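In defense of the boring white table

My aunt Mirela Bittencourt has a dining table that nobody in the family is allowed to put a glass on. It's walnut, or she says it's walnut, and it came from her mother-in-law, and it has spent most of my life under a felt pad with a cloth over the felt pad and a sheet of clear plastic over the cloth. I have eaten at that table every November since I could hold a fork. I have seen the wood twice.

I bring her up because last month I bought a table of my own, and when I sent the family a picture of it she wrote back, "Is that for the garage?"

It is not for the garage. It's a flat white table with four legs. It's from Sustero, it cost less than my last pair of boots, and I love it more than any piece of furniture I've ever owned. I want to make the case for it, and for all its cousins in break rooms and craft rooms and church basements, because I think we've gotten very snobby about tables and it's making our homes harder to live in.

Let me tell you about the one I had before. It was an Ambrosio farmhouse table, seven feet long, with planks and gaps between the planks. I saved up for it. The woman at the store ran her hand along it and told me it had been distressed, and I remember thinking that made two of us. For the first week I kept walking into the kitchen to look at it.

Then I started trying to do things on it. You can't write on a plank table without your pen dropping into a groove. You can't roll out dough. Rice goes down into the gaps and it stays there, and I once spent a whole evening going along them with a butter knife while listening to a radio play. My nephew did a jigsaw puzzle on it over a long weekend and had to put down a bedsheet of cardboard first. I owned a big, expensive surface and the first step in using it was always covering it up. I had turned into my aunt! I just hadn't bought the plastic yet.

What changed my mind was a sewing class. I signed up at the community center to learn how to hem my own pants (I'm short, it adds up) and the teacher, Heloísa Vasconcelos, had us working at plain white tables pushed together in pairs. I noticed on the first night how easy it was to find things. Pins, needles, the little snips, a dark thread I'd dropped, all of it just sitting there in plain sight. At home I'd lose a needle on the farmhouse table and then be scared to eat dinner.

I said something about this to Heloísa and she looked at me like I'd complimented the floor. To her it was a table. She'd been cutting fabric on white tables since she was 19 and had never once thought about it. But she did say that she'd take a plain top over a pretty one any day, and that her students who set up at home on fancy dining tables nearly always quit. They get tired of clearing off, padding and putting back. They stop leaving the project out. And once a project goes in a closet, you know how that ends.

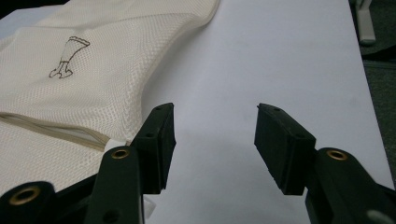
Plain white tabletop, nothing to lose a needle in.

So that's the first part of my argument, that a plain table lets you start. I don't think we give enough credit to starting. There's a whole industry selling us desks and organizers and special trays, and I've bought plenty of it (there's a Rilton caddy under my sink right now, still in the wrap), and none of it ever got me to sit down and fix a zipper. A clear surface that I wasn't afraid of did that in one night.

The second part is about guests. My friend Alcides Quintana came over with his kids the week after I set up the new table, and his youngest asked for markers. With the old table I would have smiled and said of course and then hovered behind her chair for an hour with a damp rag. This time I handed over the markers and went to make coffee. She went off the page, naturally. Some of it wiped up and a bit of green didn't, and there's now a faint green curve near one corner that I've become pretty fond of. I got to hear the whole story of how Alcides is fighting with his landlord, start to finish, because I was in the conversation for once.

Now, I know what the other side says, because the other side is my entire family. They say a good wooden table lasts. Fair enough. My aunt's will outlive all of us, and it will look brand new when it does. But I'd ask what it has been doing all this time. I'd like a table that gets used up a little.

They also say white looks cold, like a clinic. I'll give them that one, partly. Under a bright overhead light at 6 in the morning, my kitchen does have a dentist feeling. I put a yellow lamp at one end and it helped a lot. You could also use a tablecloth, which is what people with plain tables have always done when company's coming, and then you take it off again and wash it and get back to your life.

And they say it shows every crumb. Yes! It does! I've come around to seeing that as a favor. I had no idea how dirty the farmhouse table was until two guys came to carry it away and turned it on its side over my clean floor. I'll spare you the details. There was a raisin.

I do have limits. I wouldn't buy one with a high gloss, since the glare gets in your eyes when you're reading. I'd check that it doesn't wobble before I got it home, and I'd skip anything with a glass top, which has all the fear of the fancy table and shows fingerprints too. I looked at a Clelura one with a drawer and decided against it, knowing exactly what would live in the drawer.

The farmhouse table went to a couple across town who have no kids and eat out a lot. They sent me a nice message saying they'd put a bowl of lemons on it. I hope they're very happy. Mine has half a hemmed curtain on it right now, plus a plate from lunch, and I'm having people over Thanksgiving. Mirela's coming. I've already told her she can put her glass wherever she wants.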